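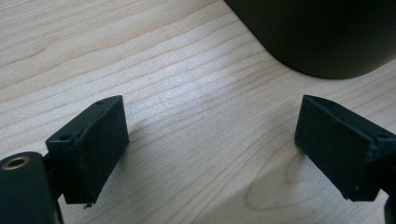
Chapter 5
Winding, Setting and Leaving Well Alone

My first mechanical watch was a Rutar, a hand-wound thing with a cream dial and a crown so small I had to use my fingernail. I bought it from Malsha Debnath, who taught the evening repair course I'd signed up for, and I paid 400 dollars for it, which felt like madness at the time. I wound it every morning before the kettle boiled. Then I wound it again at lunch, just in case (in case of what, I couldn't have told you!).

So this chapter is about winding, and I've put it ahead of the chapters on servicing because most of the questions I get from students start right at the crown.

Let's begin with what you're doing when you turn it. Inside the watch there's a long, thin strip of spring steel coiled up in a little drum called the barrel. Turning the crown tightens the coil. As the spring slowly lets go, it drives the gears, and the gears carry that push along to the escapement, where it comes out as ticks. We'll pull the escapement to bits in Chapter 6, so don't worry about it yet.

On a hand-wound watch you'll feel the crown stiffen and then stop. Stop there! People will tell you never to wind "all the way", and I believed that for years, but a full wind is what the spring is made for. What does the harm is forcing it once it has come to a firm halt.

Automatics are different. My Fevetti has a slipping bridle at the end of the mainspring, so you can turn the crown all day and never meet a stop. Thirty turns or so will get it going from dead, and your wrist looks after the rest.

Power reserve is the other thing to get straight early. Dinesh Pramanik, who shared my bench on Malsha's course, had an old Mujić that ran for about 60 hours on a full wind. He'd take it off after dinner, leave it in a drawer all the next day and find it still going. My Rutar would have given up long before that, and there was nothing wrong with it. It just has a shorter spring in a smaller barrel.

Before you read on, grab whatever mechanical watch you have handy, let it run down completely, then wind it and write down the time. You'll want that note for the first exercise.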